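Marks on a dark matte tabletop after tea and cups

Posted in Home > Furniture care > Tables and worktops
Viewed 627 times

Haoran Gu
I have a dark grey table with a matte, slightly speckled finish. It is used for drinks most of the day, mainly bottled tea and plastic cups. Two kinds of mark have built up since November. One is tan, faint, and appears next to where bottles stand. The other is a dull ring that only shows when the light from the window is low.

Washing-up liquid and a sponge remove the tan marks for a day or so, then I find them again in the same places. The rings do not change at all. I have not tried anything abrasive. The maker was Dudska but I have no paperwork and do not know what the top is made of. What should I use, and in what order?
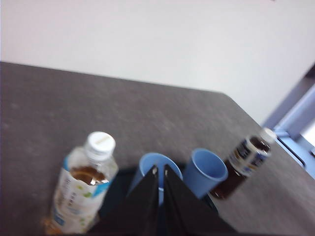

Can tea be left to dry on a matte top overnight and cleaned the next morning?
It can usually be cleaned, but it takes longer. Dried tea needs a damp cloth laid over it for several minutes before wiping, and a sweetened tea leaves a sticky film that holds dust. Wipe it while wet if you can.

Sang-wook Do
Treat the two marks separately.

Tan marks: tea residue sitting in the texture of the finish. A sponge passes over the high points and leaves the low ones. Use a soft nylon brush, warm water and a small amount of washing-up liquid. Work in circles, rinse with a clean cloth, then dry with a second cloth. If the mark returns, mix one level teaspoon of bicarbonate of soda into a cup of warm water, apply with a cloth, leave for 8 minutes and rinse twice. Do not use it as a paste. A paste will polish a matte surface and you will have a shiny patch that cannot be reversed.

Rings: check whether they are residue or wear. Wipe one with white vinegar diluted one to four and dry it. If it fades, it was limescale from wet cup bases. If it stays the same, the finish has been burnished by cups being slid about, and cleaning will not help. Skip the vinegar if there is any chance the top is stone.

Test both on the underside or a back corner first.

Also look at the bottles. Tea runs down from the cap thread after pouring and collects under the base. Wiping the neck before putting the bottle down stops most of it.

Zernier
melamine sponge. did mine in two minutes

Sang-wook Do
A melamine sponge is a fine abrasive. On a dark matte finish it can leave a lighter or glossier area. I would not use one here.

Flidano48
Coasters, or a tray. We had the same on a desk and put a cork mat down. Doesn't fix the old rings but you stop seeing them.

Haoran Gu
The brush removed the tan marks. Vinegar faded two of the rings and did nothing to the rest, so I assume those are wear. I will get a tray.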